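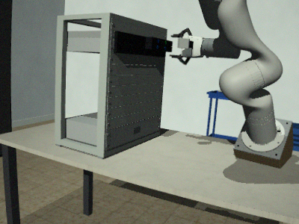

Was macht der Greifer, wenn die Steuerung mitten im Auszug neu startet?

Er fährt auf Grundstellung, und Grundstellung heißt bei uns: Finger auf. Ob gerade ein Gerät dazwischen klemmt, fragt die Routine nicht ab.

So steht es jetzt auch im Störungsbericht, in meinen Worten, Levente hat nur die Kommas geändert. Ich schreibe den Rest hier auf, solange ich ihn noch im Kopf habe. November 2023, der Monat, in dem wir eigentlich die Abnahme für Pevuldale machen wollten.

Passiert ist es am Vormittag am echten Aufbau. Der Arm hatte das obere Gerät gefasst und 88 Millimeter aus dem Schrank gezogen. Dann fiel die Verbindung zur Steuerung aus, der Arm blieb stehen, wie er soll. Das Gerät hing schräg in den Schienen, der Greifer hielt es. Bis dahin alles nach Vorschrift. Nach 12 Sekunden startete die Steuerung von selbst neu, und die Finger gingen auf. Das Gerät kippte vorne ab, riss die linke Schiene aus der Halterung und schlug auf die Tischkante. Yiran stand daneben, außerhalb der Markierung, zum Glück. Sie hatte schon einen Schritt nach vorn gemacht, um die Schiene anzusehen. Ich habe gerufen, sie ist stehen geblieben. Verletzt ist keiner.

Ich habe den Not-Halt gedrückt, zu spät, das Gerät lag da schon. Danach haben wir den Strom abgeschaltet und erst einmal nichts angefasst. Levente wollte gleich das Protokoll ziehen, Yiran musste sich setzen. Ich habe ihr Tee geholt. Der Automat im Flur gibt seit Tagen nur Pfefferminz aus.

Am Nachmittag das Ganze in der Simulation nachgestellt. In Skalance liegt der Arbeitsplatz mit Arm, Tisch und Schrank, daran haben wir den Auszug seit dem Sommer geübt. Beim ersten Versuch war nichts zu sehen, der Lauf ging sauber durch. Klar, die Simulation kennt keinen Verbindungsausfall, wenn man ihr keinen gibt. Levente hat dann den Neustart von Hand eingebaut, genau an der Stelle, an der es am Vormittag passiert war. Finger auf, sofort. Wir haben es mehrmals wiederholt, jedes Mal dasselbe.

Das Ärgerliche daran: Die Prüfung der Haltekraft gibt es. Wir haben sie selbst geschrieben, sie sperrt das Öffnen, solange mehr als sieben Newton an den Fingern anliegen. Sie läuft aber erst, wenn das Hauptprogramm läuft. Die Grundstellung kommt davor. Beim Einrichten war das gewollt, damals lag nie etwas im Greifer, und irgendwann hat das niemand mehr hinterfragt. Ich auch nicht. Im Änderungsverzeichnis steht mein Kürzel.

Mit Enikő Hegedűs von Cultosico telefoniert. Sie war sachlich, hat viel nachgefragt und wollte vor allem wissen, ob der automatische Neustart überhaupt freigegeben war. War er nicht. Er stand ab Werk auf ein, und wir haben ihn stehen lassen. Sie möchte den Bericht bis morgen Mittag und bis dahin keinen Lauf am echten Arm. Die Abnahme wird wohl Dezember. Sie hat es nicht gesagt, ich habe es herausgehört.

Was wir heute noch geändert haben:
Automatischer Neustart aus, Freigabe nur noch am Pult mit Schlüssel.
Grundstellung ohne Fingerbewegung. Der Greifer bleibt, wie er war.
Öffnen nur auf eigenen Befehl, mit Kraftprüfung davor.
Verbindungsausfall als fester Testfall in Skalance, an verschiedenen Stellen des Auszugs.

Offen ist, was bei Stromausfall passiert. Der Greifer soll dann laut Datenblatt mit 40 Newton weiterhalten, gemessen haben wir das nie. Levente will es mit einem Sandsack probieren, bevor wieder ein Gerät in den Schrank kommt. Eine Auffangstütze unter der Einschubhöhe hatte Ernő schon im Frühjahr vorgeschlagen - damals war sie uns im Weg. Ich rufe ihn morgen an und lasse mir die Zeichnung schicken.

Das Gerät ist vermutlich hin, die Frontblende auf jeden Fall. Die Schiene lässt sich ersetzen. Die Delle in der Tischkante bleibt.

Gegen sieben gegangen, Yiran war schon weg. Sie hat mir später geschrieben, dass sie morgen kommt und die Markierung am Boden neu kleben will, ein Stück weiter außen. Habe zugesagt. Klebeband müssen wir noch besorgen, das gelbe ist fast leer.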